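Terminé la formación de acompañante en escucha

En marzo acabé el curso de acompañante que empecé el otoño pasado en Bremine. Han sido 154 horas entre clases, prácticas y supervisión, casi todas por la tarde, al salir de la oficina. Durante el día sigo llevando nóminas, y no pienso dejarlo por ahora.

El curso lo daba Vinzenz Mayrhofer. La mayor parte del tiempo la pasamos sentados de dos en dos, uno hablando y el otro callado. Al principio aguantaba mal los silencios. A los veinte segundos ya estaba buscando una pregunta, y Vinzenz me lo apuntaba en una hoja con la hora exacta. La hoja de noviembre está llena. En la de febrero hay cuatro anotaciones, y una es porque estornudé.

No es terapia y no lo presento como tal. Si alguien llega con algo que necesita un psicólogo o un médico, se lo digo y no sigo con las sesiones. Lo que ofrezco es una hora de atención completa, sin consejos y sin teléfono. Hay gente que viene porque ha cambiado de ciudad, gente que cuida de un familiar y no habla de otra cosa en todo el día, gente que quiere ensayar una conversación difícil. Rostam Kiani, compañero del curso, empezó antes que yo y dice que la mitad de sus visitas son para esto último.

Las sesiones de prácticas las hice en casa de Unnur Dalsgaard, que me dejó una habitación los jueves. Ahora atiendo en mi piso, en el cuarto pequeño. Quité la mesa de estudio y las estanterías - los libros están en el pasillo, de momento - y compré dos sillones iguales de segunda mano. Son iguales a propósito. En la habitación de Unnur había una butaca y un taburete, y todo el mundo me cedía la butaca. 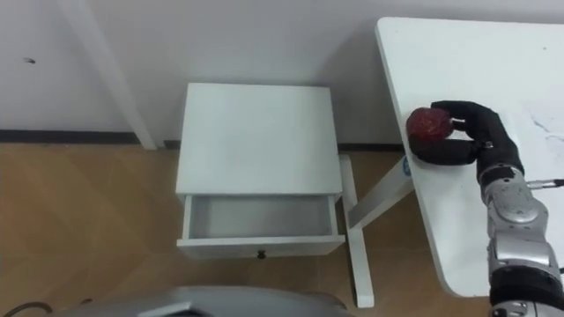
Mesilla blanca con cajón.

Las normas son pocas. La sesión dura una hora y no se alarga. No tomo notas delante de nadie ni después. Si quien viene quiere un abrazo al despedirse, lo pide, y yo puedo decir que no, igual que puede decirlo la otra persona si lo propongo yo. Este punto lo discutimos mucho en clase. Fermín Paredes defendía que era mejor no tocar nunca a nadie y evitar malentendidos. Yo prefiero preguntar. Un par de veces me han contestado que no y la despedida ha sido igual de cordial.

Lo que peor llevo es cobrar. He puesto un precio bajo hasta el verano y luego lo revisaré. Tengo sitio para 2 personas por semana, no más, porque después de una sesión necesito caminar un rato y cenar tarde me sienta mal.

Quien quiera venir puede escribirme por el formulario del blog. Contesto por la noche, a partir de las nueve.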